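Notas para la charla — Conservar y usar especias en casa
Biblioteca de Wadine, 3 de enero de 2019

Saludar. Dar las gracias a Hanna Lysenko por la sala. Avisar de que las preguntas van al final.

Empezar por la pregunta de siempre: ¿caducan las especias? Seguras siguen siendo durante años si están secas. Lo que pierden es aroma. Las hierbas en hoja aguantan menos que las semillas enteras, y lo molido menos que lo entero.

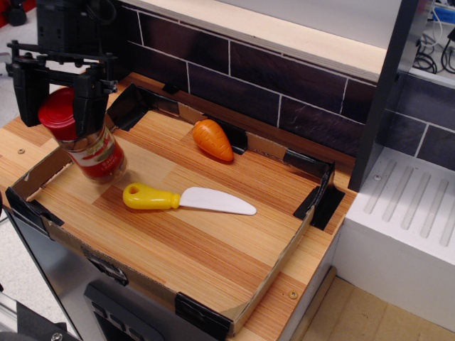
Los tres enemigos: luz, calor y humedad. El estante encima de los fogones es el peor sitio de la cocina. Contar el caso de Karthikeyan Kurup, que tenía 50 botes allí y acabó tirando la mitad. No sacudir el bote sobre la olla: el vapor entra y el contenido se apelmaza.

Pasar los sobres de comino para que los huelan. Son 4, dos viejos y dos nuevos. Esperar a que vuelvan.
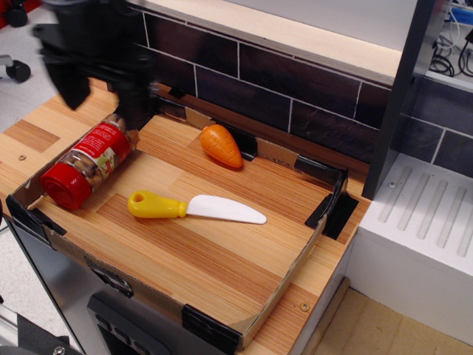

Comprar poca cantidad. Para una casa de dos personas, unos 100 gramos de pimentón son ya demasiados. Conviene escribir la fecha de apertura en el envase. En un bote transparente de tapa roja, con la etiqueta solo alrededor del centro, queda sitio de sobra para una pegatina, y además se ve lo que hay dentro — pero entonces, al armario, lejos de la luz.

Tostar las semillas en seco, a fuego medio, y moler al momento. Repartir la hoja de Liudmyla Shevchuk con los tiempos. Turno de preguntas.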